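Teaching Parsa to cope with cupboards

September
Posted by the author of the Parsa notes

I've been promising a gallery from the software side for ages, so here's a start. Most of what I do on Parsa is typing, and typing makes for dull pictures, but this month has all been about cabinets with doors and there's at least something to look at!

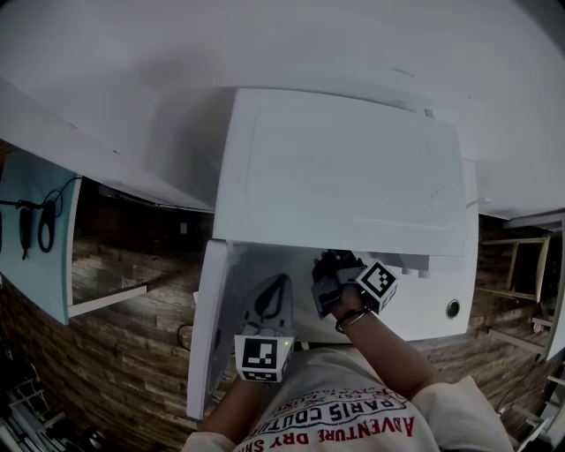 Doors are a pain. I'd spent most of the summer on tabletop stuff, where the planner can come in from above and nothing much gets in the way, and I'd got a bit smug about it. Then we moved on to reaching inside things, and every shortcut I'd taken came back to bite me. The old planner treated an open door as a flat wall that never moved (my fault, I wrote that bit on a Tuesday evening and meant to come back to it). It would happily plan a lovely smooth path for the left hand and leave the right one with nowhere to go.

So the first job was the markers. We use the black-and-white square ones, on cubes, one cube to each gripper. With a cube you can often get two faces at once, and two faces at an angle give a far steadier pose than one face seen straight on. My old tracker just grabbed the biggest face and threw the rest away. The new one solves for every face it can find and keeps the lot together as one rigid body, and the jitter on the wrist angle has gone right down. I was so pleased I made everybody look at the plot.

Next up was what to do when a cube goes out of sight, which happens all the time once you're poking about inside a box. For short gaps I fill in from the motion on either side. For longer ones I don't guess any more, I mark the stretch as lost and the training code skips it. I had 2,987 clips to run through the new tracker and 2,477 of them came out clean enough to use. I'd hoped for a few more, but the ones it dropped really did deserve it (I sat and watched far too many of them, with biscuits).

Then there's timing. Both hands and the head camera have to agree on what "now" means, and for a while they didn't. The right hand was running 22 milliseconds behind the left, which sounds like nothing until you ask a policy to use both hands in a narrow space and it keeps being late with one of them. Telora, our little logging tool, now lines up the clocks at the start of each recording and checks again at the end. If they've drifted it shouts at me in red text.

The planner itself is the bit I'm still fiddling with. It plans for both arms together now, and the door is a proper hinged thing with its own angle, so it can be wide open or half shut and the paths change to suit. It's slower, mind. I've got it down to seven candidate paths per step, and below that it starts picking silly ones with the elbows sticking out.

Still on the list: drawers, which I'm dreading, and a nicer viewer so that the folks at Plarnden can scrub through a recording without having to ask me which key does what. I'll add to the page when the drawers are under way.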